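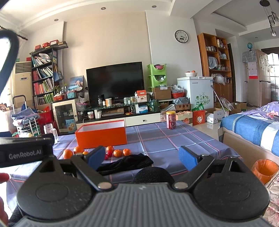 Sheet 1862, Friday, morning round
Site: Nautiyal flat, main room, Stodance
Checked for: Disis home chores trial
Chore under review: clear the table, fruit into the box, everything else left where it lives

Tick what passes, leave blank what doesn't, and please do write something next to the blanks. A blank with no comment has to be chased up by someone, usually me, and usually at teatime.

## A. Table and objects

- [x] **Table steady under a gentle lean.** Fine at both ends. I leaned a bit harder than gentle and it was still fine.
- [x] **Nothing sharp within reach.** Fruit, a cloth, a box, a fuzzy black ball. It's a kind table.
- [ ] **Cloth lies flat.** The plaid tablecloth is all right, but there's a crumpled black cloth on top of it and I'm counting that as a fail for now. A person tidying would whisk it away or work round it without a thought. The Jellia arm, on its last two rounds, treated a fold as the edge of something solid and stopped dead in front of it, very politely, and waited. Leave the cloth in place for the hand-held runs and take it off before the arm's turn.
- [ ] **Breakables moved off the working end.** There's a clear glass mug at the left edge of the table. I'd like it on a shelf before anything with a motor goes near it. Clear glass is still the thing I trust machines with least, and I include the expensive ones.
- [x] **Target container open and easy to see.** The orange-red box has no lid and a white inside, so the fruit shows up well against it. My only grumble is that an orange-red box and a lot of oranges are rather close in colour. Good for finding out what the vision can cope with, less good if you wanted an easy morning.
- [x] **Fruit within the 300 g limit per item.** The oranges are small ones and well under.
- [ ] **Soft or very small items listed separately.** Please add the small red fruit near the oranges. It wasn't on the sheet I was handed. It wants a much lighter squeeze than an orange does, and if it's treated the same way there'll be juice on the tablecloth.

*Comment on the section.* I know it looks fussy to spend this long on a table of fruit. The whole question we're being paid to look into is whether a machine can do this job in a home where people live, and so far my answer is "the oranges, yes, mostly". On the Jellia's bench runs it put oranges in a box all afternoon and I'd have happily left it to it and made a sandwich. It's everything lying near the oranges that makes the trouble. The ball, for instance. Should it go in the box? You and I know it shouldn't, since it isn't fruit, but it is round and it sits right in among the fruit to confuse a machine that goes by shape.

## B. Hand-held gripper

- [x] **Foam pads clean, square and firmly stuck.** Both blue pads in place. I gave each a little tug.
- [x] **Fingers open fully and close without catching.**
- [x] **Rivets at the pivots snug.** No play that I could feel.
- [ ] **Strap secured.** It needs tucking in. It hangs in a loop at the side, and a loop will catch on a mug handle sooner or later.
- [x] **Operator's fingers behind the grip when closing.** Please keep saying this one out loud at the start of every session, even to people who have done it a hundred times and roll their eyes.
- [x] **Wrist rest taken between runs.** Yes, and with biscuits, for which thank you.

*Comment.* A person holding the gripper can do nearly any job on this table, and it's a humbling thing to try if you've never had a go. You lose all the feeling in your fingertips and you discover how much of ordinary tidying is done by nudging. I tried rolling an orange towards myself with one pad and it wandered off in a curve. So when someone tells me the arm is clumsy, I do feel a bit defensive on its behalf. Half of that is the hand it's been given, and half is that it doesn't yet know when to nudge.

## C. Floor and walkways

- [ ] **Clear path all the way round the table.** Not for a wheeled base. There's a paper bag and a white box on the floor near the little chest freezer, and a shopping trolley over in the far corner by the air conditioner. For a person walking round with a gripper, no bother at all. For anything on wheels, move them first.
- [ ] **Nothing leaning that could slide.** Metal pole against the freezer. Please lay it down or put it away. I've marked this as the one item that must be sorted before any powered run, whatever else gets waved through.
- [x] **Bedding kept off the floor on the near side.** Looks all right. Do watch the floral blanket if a base is turning next to the bed.
- [ ] **Wastebasket moved.** The orange one, by the bed. Any pathway on that side needs it gone, and put back afterwards, please, in the same spot.
- [x] **Nothing taken off the shelves without asking.** We're guests in this room. The bookshelf, the bottles and jars by the television, the magnets on the fridge, all of it stays just as the household has it.

*Comment.* I had a long natter with myself about this section. Every time we tidy a room so a machine can get round it, we've done part of the chore ourselves, and it ought to go on the sheet as our work. I've added a line for it at the bottom. A robot that clears the table after I've cleared the floor has saved me some of the job and charged me for the rest, and a family deciding whether they want one in the house deserves to be told.

## D. Light and power

- [x] **Working light up to 1000 lux available at the table.** With the lamp we bring along, yes.
- [ ] **Reflections checked.** The television behind the table is big and black, and it sits right behind the work as you face it. Throw a plain cloth over it for the arm's first run, then take the cloth off and run it again. I want both results written down, including the bad one.
- [x] **No trailing leads across the walkway.** Taped, and I walked it twice.
- [x] **Stop button within reach of a second person.** Tested before the motors were armed.

## E. Can it do the chore yet?

Asked on every sheet, and I do try to answer it fairly.

| Task | Person with gripper | Jellia arm |
|---|---|---|
| Orange into open box | Yes | Yes, with space around it |
| Orange tucked close to another | Yes | Sometimes |
| Small soft fruit | Yes, with care | Not yet |
| Leave the ball alone | Yes | Not reliably |
| Pick up and fold crumpled cloth | A fair attempt | No |
| Move a glass mug | Yes | Not allowed on this site |

The "sometimes" has been a "sometimes" since April and I'd dearly like to see it turn into a "yes". It does improve when the first orange is taken from the outside of the group. The folding I would simply leave off the list for this season. People ask me about laundry more than anything else, and they look so hopeful that I hate to be the one to say it, but a cloth that has gone into a heap is a harder problem than a whole bowl of fruit.

## F. Before leaving

- [ ] Mug back on the table
- [ ] Black cloth back
- [ ] Pole returned to wherever the household wants it, so ask
- [ ] Wastebasket back by the bed
- [ ] Fruit out of the box if they'd like it out, and offered a wipe
- [ ] Lamp and tape taken home with us
- [ ] Preparation minutes entered (our own tidying, everything moved under A and C)

**Result:** passed for hand-held runs once the strap is tucked in. Not passed for the Jellia arm until the mug, the cloth and the pole are dealt with and the red fruit is on the list. Should be an easy second visit, and I'm glad to come back for it. Please leave this sheet in the folder with the others and don't tidy up my handwriting.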